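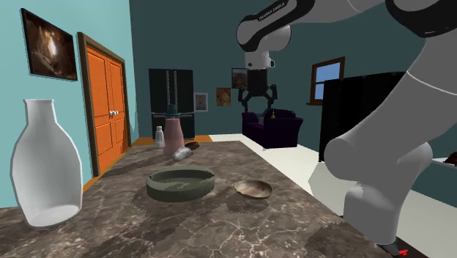
The Civic Union party in Fetia has asked the district council to publish the full list of road contracts signed in the last budget year. The request was made on Monday by Ferhat Erdem, the party's secretary for public relations, in a letter which was also given to reporters in Grenetti.

In the letter, Erdem said that the council promised in June to put all contracts on its website, but only 13 of them can be found there today. According to the party, the council approved 19 contracts in the same period.

"We do not accuse any person," Erdem wrote. "We ask only for the papers that the residents have already paid for. If the six missing contracts are in order, it will take one morning to publish them."

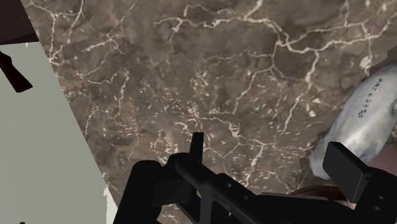

Page last updated: Monday, 4:40 p.m.

The party is mostly concerned with the repair of the road between Cronin and Prellov, where work stopped before the second layer of asphalt was finished. A petition on the matter has collected 2,010 signatures, and 300 of them came from Prellov, the smallest village on the road.

The council's press office answered in a short statement that the remaining contracts are under legal review and will be published when the review is completed. It did not give a date. The office also said that the work near Cronin was stopped at the request of the contractor, and that no extra payment was made.

Erdem told reporters that his party will bring the question to the next open session of the council if it does not receive the documents before then. The session begins at 10 a.m. and residents may attend without registration.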